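7 Dec 2023

Cold start. Ice on the inside of the bathroom window again and the boiler took two goes to light. I had porridge and then stood at the back door in my coat for a while, looking at the shed and not wanting to go in it.

I have been putting off the shed since March. Dad's things came over from Flurkargate in the back of Jordan Wragg's van and we stacked them where they would fit, and after that I only opened the door to get the mower out. Now Mateja needs the space for her bike, and I said it would be done by Christmas, so today was the day.

I did five hours, with a break for soup. The first hour was mostly moving things from one side to the other. Paint tins are the worst. Most of them have no label left and the lids have rusted on, so I shook each one and put the silent ones by the gate for the tip. I kept the green because it might match the fence. I found the good trowel, which I had accused Jordan of borrowing, and I will have to tell him.

Dad kept everything in tobacco tins and jam jars. Screws with washers, washers with picture hooks, a jar of keys to houses none of us live in any more. He always knew where a thing was, so he never saw the need to sort it. I don't know where anything is, so I do. I have decided on boxes with lids for small stuff, trays for hand tools, and baskets up on the wall for whatever gets used every week. Anything that won't go in one of the three has to have a good argument for staying.

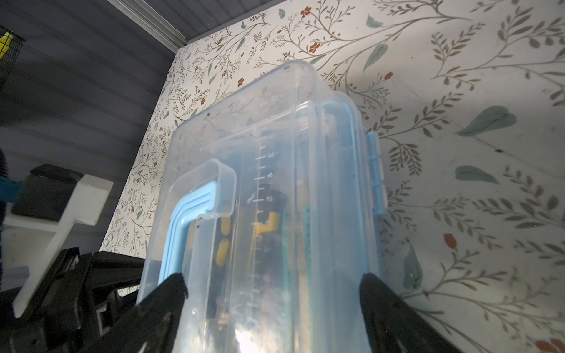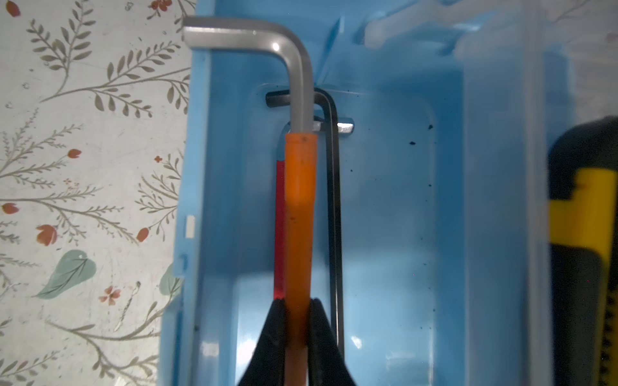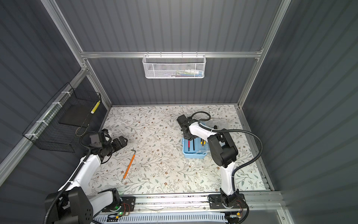

Box, hex keys, wall baskets.

By one o'clock I had the floor clear as far as the workbench and could see the damp patch in the corner. It has grown. I put my hand on it and the board gave a bit. That will need looking at before anything goes back against it, and I suppose it means ringing Mr Lambert, who did the roof and who will want to talk about the roof.

Amber Pilkington came round at two for the stepladder and stayed for an hour. She was good company but not much use, as she reads things. She read out half of a 1000-page catalogue of pump parts and then sat on the upturned bucket with Dad's notebooks. He wrote down the mileage every time he filled the car. The last notebook stops partway down a page, at 2328, which must be the trip meter or else the little Onuvel van he had for one summer. I didn't want to throw them out with her sitting there and after she had gone I didn't want to throw them out either. They are in the sideboard.

She says Imogen Yeoman is moving back in the new year and is after a workbench. I said she could have the small one if she sends someone to lift it. It has a vice on it that I have never managed to open, so that is hers too.

Threw out: two hoses, both split. The broken deckchair. A bag of cement that had gone solid in the shape of the bag. Eleven plant pots went to Mrs Kinyua next door, who said she could use them and gave me a jar of chutney. Mwanahawa is her first name, I saw it on the label. We have been neighbours for years and I have never liked to ask.

Did not throw out: Dad's spirit level, his brown coat, the radio. I plugged the radio in on the bench and it hummed but got nothing. Might try it in the kitchen.

Light had gone by four so I stopped. My back is stiff and there is rust under all my nails. Sausages and mash for tea with some of the chutney, which is hot. Pemon has been sulking because I shut her out of the shed all day, and she is now asleep on the clean washing.

Tomorrow: tip run before ten, ring Lambert, buy hooks. Look for the lid of the big teapot, I'm sure I saw it in with the paintbrushes.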